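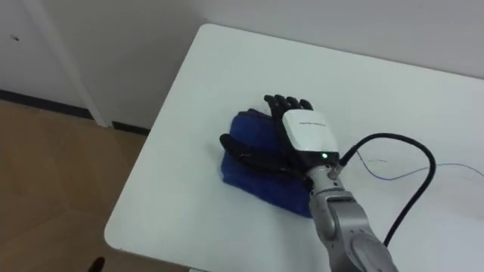
Care of Altar Linens, Candle Wax and Prayer Books at Home

Posted in December by the Sacristy Office, Condach Parish

Search this site Enter a word or phrase Go

Households that take altar linens home for washing are asked to follow the guidance below. It replaces the sheet issued with the 172-page parish handbook and applies to both churches, Condach and Bostell.

Before washing

Purificators and corporals are to be rinsed by hand before they go into any machine. Use a clean bowl kept for this purpose and cool water. Pour the first rinse onto the earth in a garden or a large planter, and not down the kitchen drain. Linens from the Bostell church are marked in one corner with a small red cross and should be kept apart from the Condach set, which is older and has shrunk to a slightly different size.

Wine stains respond best to cold water and plain soap. Rub the soap in with the fingertips, leave it for a short time and rinse again. Chlorine bleach weakens linen and must not be used. If a stain remains after two washes, return the piece with a note pinned to the hem. A faint mark is no reason to discard a sound cloth.

Lipstick needs separate treatment. Work a drop of dish soap into the mark from the back of the cloth before it gets wet, then wash as usual.

Ironing and folding

Iron linen while it is still damp, on the wrong side first. No starch is used on purificators. Corporals may be lightly starched and are folded in thirds each way, with the face of the cloth inside, so that crumbs are held within the folds. Purificators are folded in thirds lengthwise and once across.

Check the work surface before laying out anything white. A table that looked clean in the evening may show marks by daylight, and these transfer easily to damp cloth. Wipe with warm water and a little dish soap, dry with a towel, and spread an old sheet over the surface.

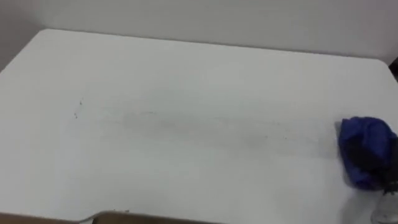

A faint gray smudge on a white tabletop.

Candle wax

Let spilled wax harden fully. Lift what can be lifted with a blunt knife or the edge of a plastic card, then place the cloth between two sheets of plain brown paper and press with a warm iron, moving to fresh paper as the wax is drawn out. Printed paper leaves ink. Beeswax may leave a yellow shadow, which usually fades over several washes.

Brass candle followers can be placed in hot water until the wax floats off. Dry them at once. Lacquered brass — this includes the pair used in the Ledura chapel — should only be dusted, as polish will cloud the finish.

For wax on a wood floor, use no iron. Chill the spot with ice in a plastic bag, lift the wax with a card, and buff with a dry cloth. Work along the grain, taking particular care where the pieces change direction.
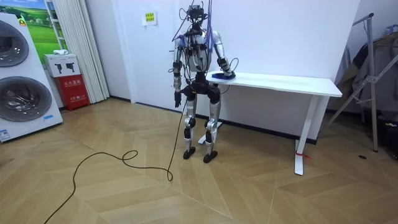

Light tan flooring in a herringbone wood pattern, with a white desk.

Prayer books and family Bibles

Store large Bibles flat and smaller books upright, away from radiators and outside walls. Dust the top edge with a soft brush while the book is held firmly shut. Adhesive tape should never be used on a torn page. Pressed flowers, clippings and palm crosses stain the paper and are better kept in an envelope beside the book.

A damp book may be stood on end, slightly open, in moving air. It should not be placed in an oven or in direct sun.

Returning items

Linens may be left in Room 3 at the Pons Street entrance, laid flat in the bag provided. Please do not leave them in the church porch. Replacement bags and copies of this guidance are kept on the shelf inside the same door.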